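Open day at Prokell, Wednesday, May 29, 2019

I almost skipped this one. Pratska is a two-bus trip from my place and the forecast was awful, but I'd been promising myself a look inside Prokell since December, so off I went with a sandwich and the wrong shoes.

We got split into groups at the door, 23 in mine, and walked straight past the offices (fine by me) to the teaching room at the back. Kalkidan Habte runs it. Her people teach robot arms by doing the job for them, over and over, with a person steering by remote control while everything gets recorded. The job when we came in was plugs and power strips, and I loved it right away – it's exactly the kind of crawling-under-the-desk chore I hate at home. 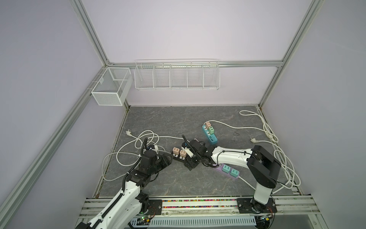 She told us a new operator needs 200 good runs before anyone trusts their recordings, and that the first day is mostly swearing. You don't feel the plug through the controls, so you have to go by eye, and lining up prongs by eye is a lot harder than it sounds! A man in our group asked why they don't just write a program for it. Her answer was that cords never lie the same way twice, and she'd much sooner show the arms plenty of messes than try to describe every one.

Then they let us have a go on a practice pair in the next room. Six minutes each. I spent most of mine chasing a foam block and got it into the cup once – huge cheer from the guy behind me, who then did it on his first try.

Coffee was in the Schnyder hall, decent, cookies gone by the time we got there. If you're going next year, take the 21 bus and get off at Sulitz, the walk is shorter from that side.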